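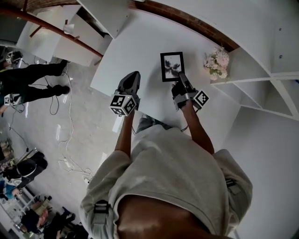 Figure 2. Black picture frame with a white print, on a white tabletop.

Preparing a film for a public screening

This section covers loading a feature or documentary onto the Ekon screening player, setting up subtitles, and running a test before the audience comes in. It assumes the player is already connected to the projector and the sound system. If it is not, go back to the section on cables.

Before you start

You will need:
The film drive supplied by the distributor
The screening key, sent separately by email
The player remote or a keyboard
The operator code (the factory code is 2309)

Change the factory code the first time you log in. Players in the Flandstead loan program come with a code already set, printed on the loan slip.

Loading the film

1. Turn on the player and wait for the Home screen.
2. Plug the film drive into the port marked MEDIA. Do not use the SERVICE port.
3. Choose Library, then Import.
4. Select the title and press OK. A feature usually takes longer to copy than a short, and the progress bar may pause near the end while the player checks the files.
5. When the message Import Complete appears, choose Eject Drive and unplug it.

Caution: Do not unplug the drive or turn off the player during the import. A partial copy cannot be repaired and has to be deleted from the Library before you try again.

Adding the screening key

1. Copy the key file to an empty USB stick. Leave the file name as it is.
2. Plug the stick into the MEDIA port.
3. Choose Library, select the title, then choose Add Key.
4. Check the start and end times shown on screen. The key only works between them.

Note: Keys are tied to one player. If you swap players after requesting a key, ask the distributor for a new one — the old key will be refused even if the title loads normally.

Setting up subtitles

1. Select the title and open Languages.
2. Choose the spoken language first, then the subtitle language.
3. Set Size to Medium. Use Large if the back row is a long way from the screen.
4. Set Position to Inside Picture if you use side or bottom masking.

Older documentaries often have subtitles that are part of the picture. Turn player subtitles off for these, or the two sets will overlap.

If the subtitle file came from Dinum, import it after the film and restart the player. The new language does not show up in the menu until you restart.

Picture and lamp

1. Open Picture and choose the shape given on the distributor's sheet.
2. For a projector with a light output of 4000 lumens or less, turn off Bright Hall mode.
3. For black and white films, set Color Boost to Off. Left on, it can tint the grays.
4. Save the settings under the film's title.

Test run

1. Play the opening with the house lights down.
2. Skip to a scene with dialog and check that the voices match the picture.
3. Check the subtitles from the back row and from both sides.
4. Set the volume, then return to the start and press Hold.

If error 210 appears, the player cannot find a valid key. Check the clock under System, then add the key again. On systems with a Zanetti sound processor, turn on the processor before the player, or the sound menu will stay gray.

Leave the player on Hold until the screening begins. It does not go to sleep in this mode.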